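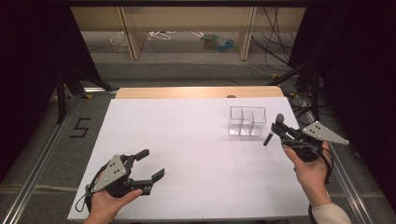
The clear divided box on its white board, ready for sorting.

Sorting small bits into a clear divided box

I love a clear box with compartments. You can see what you've got, you can see what you're running out of, and a drawer of loose buttons or beads starts to look like treasure! If yours has sat in the cupboard since you bought it, give it an evening.

You will need

A clear acrylic box with partitions
A large plain board, white if you have one
A soft cloth
Your muddle of small things

1. Clear the table and lay the board flat. Matt is best (shiny ones throw the light back at you, and small beads skid about on them).

2. Wipe the box inside and out. Go gently in the corners, where the fluff collects.

3. Set it towards the back of the board so there's plenty of space in front for spreading out.

4. Tip out one handful at a time. I once emptied all 400 of my buttons in one go and was still picking them off the carpet in August!

5. Make little heaps before anything goes in the box. Try colour first, then size. I usually end up with 8 or 10 heaps and then squash a few together.

6. Fill each compartment to just below the top of its partition. Any higher and things hop next door when you carry it.

7. Odd ones out get a compartment of their own. Mine is the best bit of the whole box.

Next up: lining a drawer with felt

Search Ginwood How-Tos Go

Contact us | © Ginwood | Back to top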